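Surkance home cinema guide
Section 4: Setting up a movie marathon queue

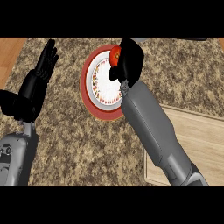

Bo-ram Tak wrote in to say the old version of this section skipped the bit where Surkance sorts a film series by title, so she sat down for part one of a trilogy and got part three. Fair call, and I've put the fix in at step 3. Sorry, Bo-ram!

I've been running Surkance at my place for a good while now, and the marathon queue is still my favourite part of it. You line up a whole series, press play once, and stay on the couch. I'm assuming you've already done section 3 and your film library shows up on the home screen. If it's blank, go back and do that first.

Building the queue

1. Open Surkance and go to Library, then Series. Give it a minute the first time. My library has 532 titles in it and the covers take ages to fill in.

2. Pick your series and choose Add All to Queue. Short films and making-of extras come along too if they're in the same folder (mine always are, I'm a hoarder). Untick the ones you don't want.

3. Open the queue and change Sort By from Title to Release Date. Story Order is in there as well, and it's good fun for a series with prequels, but please don't do that to someone who's never seen the films.

4. Choose a cut for each film. If you own both the theatrical and the extended version, Surkance picks the longer one and doesn't tell you. Tap the little clock beside the title to swap.

5. Give the queue a name and save it. Names can't have a slash in them.

Note: The running total at the bottom of the queue is in minutes, not hours. My biggest one so far is 1,197 minutes and no, we did not finish it in one sitting.

Setting the breaks

1. With the queue open, go to Breaks and turn on Pause Between Films.

2. Set the length. I use 20 minutes, enough to stretch your legs and argue about the ending.

3. Turn off Skip Credits. It's on by default, and it'll chop off any scene tucked in after the credits. I lost a really good one that way – my brother-in-law still brings it up.

4. If you want the lights to come up during breaks, link your dimmer under Accessories. The Vokarier dimmer pairs by itself. The Unent one needs its button held down until the light blinks, and it took me a few goes.

Caution: Don't unplug the drive while a break is counting down. The screen looks idle but Surkance is already loading the next film, and pulling the drive can wipe the saved queue. Use Eject from the main menu and wait for the message.

Sound and subtitles

Older films in a series are often mixed much quieter than the new ones, so you turn it up for the first film and get blasted by the second. Go to Sound and switch on Match Volume Across Queue. It flattens the big moments a touch. I leave it on after 9 at night and off during the day.

Subtitles are saved film by film. To set them for the lot, hold down on the queue name, choose Apply to All, then pick your language. Any film without a subtitle file in that language gets a grey dot, and you can add one yourself as described in section 5.

Note: Forced subtitles (the ones for made-up languages and the odd foreign line) are a separate switch – leave that one on.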